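Report on the Visit to the Betus Table Linen Works, Greltolton

The delegation from the Regional Textile Heritage Association visited the Betus works on 7th July at the invitation of the company's management. The visit had been requested in April, after the Association resolved to extend its survey of household textiles to include tablecloths and other printed goods for domestic use. Earlier visits in the survey had been limited to weaving mills.

The works stand on the north side of Greltolton, beside the old canal basin. Betus took over the site from a flour merchant and has kept the original brick front, although the interior has been rebuilt twice. Printing, finishing and sewing are now all carried out on one level. The warehouse is reached through a covered passage that also serves as the staff entrance.

The delegation was received in the boardroom and given a short account of the company's history. Betus began as a supplier of plain napkins to hotels and moved into patterned tablecloths when the hotel trade declined. The pattern archive now holds more than 800 designs, of which 218 are still offered to customers. The remainder are kept for reference and are occasionally redrawn at the request of a retailer.

Members were then shown the archive itself. Each design is stored as a paper drawing with a cloth swatch pinned to the upper corner, and the drawers are arranged by the width of the repeat. The company explained that customers order by size before they consider pattern, and that a repeat which suits a small kitchen table may look crowded on a long dining table. The Association noted that several of the older drawings are fading and that the room has no blinds.
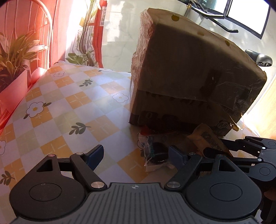

The tour continued in the printing hall, where two lines were in operation. Cloth arrives bleached from Gateck, the company's principal supplier, and is inspected over a light table before it is passed for printing. Faults in the weave are marked with a colored thread at the selvage so that the cutters can avoid them later. The supervisor stated that complaints about color are far more common than complaints about cloth, and that most of these arise when a customer orders matching napkins a year or more after the original purchase.

For this reason a strip is kept from every print run and filed under the month of production. Members who have worked with domestic collections will recognize the value of such a record. It would allow a tablecloth in a museum or private house to be dated with some confidence, provided the design is known.

The finishing department was of particular interest. Hems are folded by machine, but corners are still mitered by hand on the better grades. The Liao range, sold mainly through department stores, is produced in batches of 200 and is the only one to receive a hand-finished corner on every piece. Trainees practice on offcuts for 4 weeks before they are permitted to work on goods for sale.

Luncheon was served in the staff canteen. In the afternoon the delegation discussed the possible loan of archive material for the Association's traveling display. Betus is willing in principle to lend swatches and finished cloths but would prefer that the paper drawings remain in Greltolton. The company would supply copies at its own expense.

The delegation recommends that the offer be accepted. It further recommends that the Association write to Betus on the subject of light damage in the archive room and enclose its printed guidance on storage. A list of the designs proposed for loan will be circulated to members with the next bulletin.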